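Kitchen helper wanted, part time, six hours a week

Hi! I'm Soledad Garrido and I run Candumura, a small supper club and cooking class that I've been doing out of my own kitchen long enough to have very strong feelings about sponges. I'm looking for one person to come in and help me keep on top of the washing up and putting away, starting as soon as we both like the idea.

It's the kind of job I would have loved in my twenties. You get a warm room, a radio (you pick the station on Tuesdays, I'm not a monster), and whatever's left in the pots to take home. Most weeks there's a lot left in the pots, I still cook like my whole family is coming over.

What you'd be doing: dishes, mostly. We do have a dishwasher, but the big pans don't fit and neither do the good knives, so plenty gets washed by hand. After that it's drying, putting things back where they live, wiping the counters, and giving the sink a proper scrub at the end. The sink is where you'd spend most of your time, and I think it's the best spot in the house. It's right under the window and the light pours in, and I've got a plant trailing down by the glass so you have something green to look at while you soak the rice pot.

There are two faucets and both have the bendy braided hoses, which I love and which my sister says look like a gas station. You'll get used to them. The bottle brush hangs up by the window and goes back there when you're done with it, please! I've lost so many brushes to the bottom of drawers.

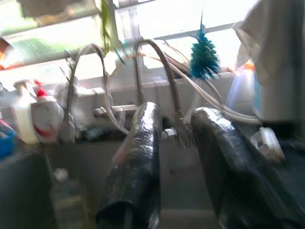

The sink, with the soap on the left and the bottle brush where it belongs.

You don't need restaurant experience. My last helper was studying for her nursing exams and had never worked in a kitchen, and she was wonderful, and she's only leaving for a placement in another city. What I do need is somebody who rinses the sink without being asked, who doesn't mind getting their sleeves wet, and who will tell me when something gets broken. Things get broken. I once dropped an entire tray of glasses in front of a class of 5 and we all just stood there.

The hours are two evenings a week, Tuesday and one other that we can work out between us, three hours each time. Pay is hourly and I'll give you the number when we talk. I pay at the end of each evening, plus bus fare if you come in from Herrera or farther out. Gloves and aprons are here. If your skin is fussy about dish soap, bring the brand you like and I'll pay you back for it.

A few more things before you write. There are four steps up to the back door and no way around them, I'm sorry. We cook with nuts and shellfish nearly every week, so if you have a bad allergy this probably isn't a safe place for you to work. And there's a cat, Virach, who isn't allowed in the kitchen and knows it and comes in anyway.

In March the classes get busier and I may have extra hours if you want them. No pressure if you don't.

To apply, just send me a message through the Candumura page and tell me a bit about yourself, which evenings you're free, and what you like to eat. No résumé needed. I'd like to hear from people by Friday, November 15, 2024, and then I'll ask a few of you over for coffee and a paid trial evening. I answer everybody, though it can take me a couple of days when there's a supper on.

Soledad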